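# Skullico Hand-Held Gripper Set

The Skullico set is a wearable recording kit for gathering manipulation examples. The operator performs ordinary household and bench tasks by hand, and the set stores each attempt in a form suitable for training a learning system. It is offered by Tumwood to laboratories, schools, and commercial data teams.

**Catalog number:** 376
**Page last revised:** 15/08/2019

## Intended use

The set is designed for short, repeated tasks involving small items: picking up, placing, opening, turning, and pouring. An attempt starts when the operator closes the fingers twice and ends when the same signal is given again. Attempts longer than 3 minutes are divided automatically.

Several operators may work in one room at the same time. Each set keeps its own clock, and the clocks are matched at the start of a session by means of the Gebreyes base unit. Operators should be assigned separate work surfaces and should agree on walking routes before recording begins.

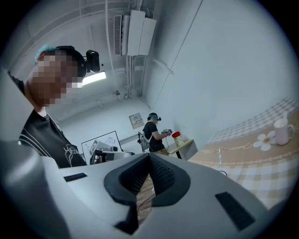 Cables must be secured to the operator's clothing with the clips provided. A cable that crosses the fingers during an attempt will be recorded together with the task, and such attempts are normally rejected at review.

## Components

- Hand-held gripper with light-gray shell and paired finger pads in textured black rubber
- Head strap with front camera mount
- Charging dock and power supply
- Clips, spare pads, and fitting tool
- Printed operator's manual

The Gebreyes base unit is sold separately. One base unit is required per room.

## Specifications

| Item | Value |
|---|---|
| Gripper weight | 782 g |
| Internal storage | 1,000 attempts |
| Maximum length of one attempt | 3 minutes |
| Finger pads | Replaceable, sold in pairs |
| Supported task software | Stokudum |

## Preparing a session

Head straps should be adjusted while the operator is looking down at the work surface, and checked again after the first attempt. Finger pads are to be wiped with a dry cloth. Solvents and alcohol wipes damage the raised surface of the pads and void the warranty.

Tasks are loaded from Stokudum as a numbered list. Supervisors may edit the wording of a task at any time before the first attempt is stored. Once an attempt exists, the wording is locked, and any change must be entered as a new task.

Failed attempts should be kept and marked as failed. Many training methods make use of them, and the marking takes one press of the side button.

## Privacy

Head cameras record other persons in the room. Purchasers are responsible for obtaining written consent from everyone present. Stokudum includes a face-masking step, which is switched on by default and is applied before files are exported.

## Ordering and support

Sets are supplied singly or in cases of four. Orders received in January are subject to a longer delivery period on account of the annual stock count. Replacement pads ship separately from the main unit.

Questions concerning compatibility, operator training, and existing service agreements should be directed in writing to Jingyi Dai, Equipment Services, Tumwood. Please state the catalog number and the serial number printed inside the charging dock.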